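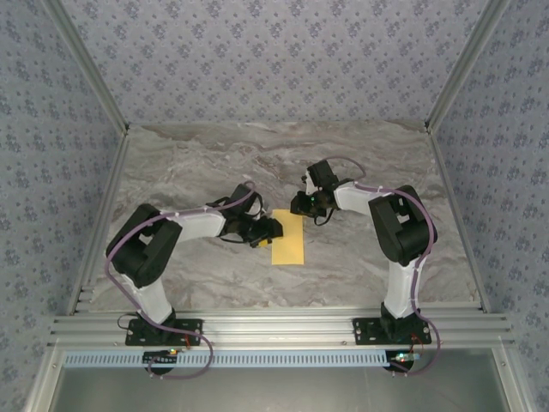 Sep 20, 2022

Back on the two-arm bench all day. The yellow pad again: left gripper takes a corner, right one comes in from the other side, both lift. We had 854 good episodes at lunch and around 161 I've marked for another look, mostly ones where I hesitated before closing the jaws. The policy learns the hesitation too, so they'll probably go.

Changed the start position every ten runs. Got lazy with it after three o'clock and had to redo a batch – my own fault.

Skoker dropped out twice while writing to disk. Restarted it, lost one episode each time. Grilico want 1,701 before they'll start training, and at this pace that's most of next week. Pai is still waiting on its 456 from the cup task and I haven't labelled any of those.

Wrists sore from the leader arms. Lowered the chair a bit, which helped. Tomorrow the pad gets turned sideways, then I'll sort the marked ones.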